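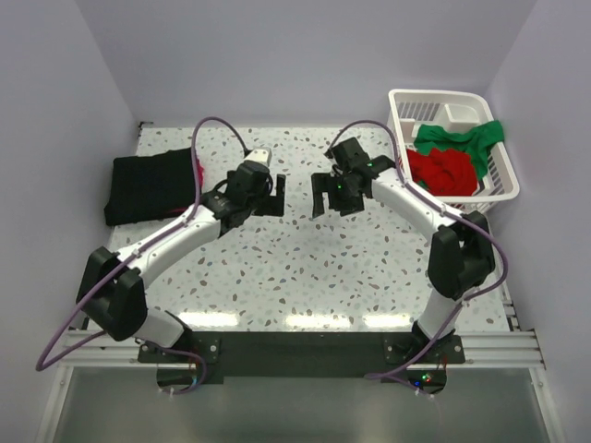

By Jonquil Trutell

Worktops: keeping them clear, clean and more or less the colour you paid for

A kitchen worktop attracts post. It also attracts keys, batteries of unknown charge and the lid of something you threw away in March. You can't clean what you can't reach, so start by putting the lot in a washing-up bowl and carrying it to another room, where it can become a different problem.

Everyday wiping. Warm water, a small squirt of washing-up liquid, a cloth that has been through the machine this week. Wipe, rinse the cloth, wipe again, dry with a tea towel. Most smears are the soap you left behind last time.

Speckled tops deserve a special mention. They hide crumbs beautifully, and that is their charm and their crime. Crouch until your eyes are level with the surface and look towards the window. You may not enjoy it. Alternatively, run a dry palm across the top and believe what it tells you.

Tea rings. Bicarbonate of soda and water, mixed to a paste, left for 9 minutes while you drink more tea. Rub gently. Try it first in the corner behind the toaster.

Limescale by the tap. White vinegar on kitchen paper will shift it from stainless steel, but keep it well away from marble, limestone and anything a salesman once called "living". Acid etches stone, and the dull patch is yours for good.

Oiled wood. If water stops beading, it wants oil. Thin coats, wiped off properly, with a night in between – I once did three in an afternoon and the bread board stuck fast until Easter.

Hot pans. Use a trivet. I know it looks fine. It looked fine on mine too, and the replacement length was £649 before fitting.

The back edge. Grease and dust meet along the sealant and settle down together. An old toothbrush and soapy water will part them. If the sealant has gone black underneath, no brush will help and it needs cutting out and doing again, preferably by someone with patience.

Then fetch the washing-up bowl back. Or leave it – mine has been on the landing for weeks.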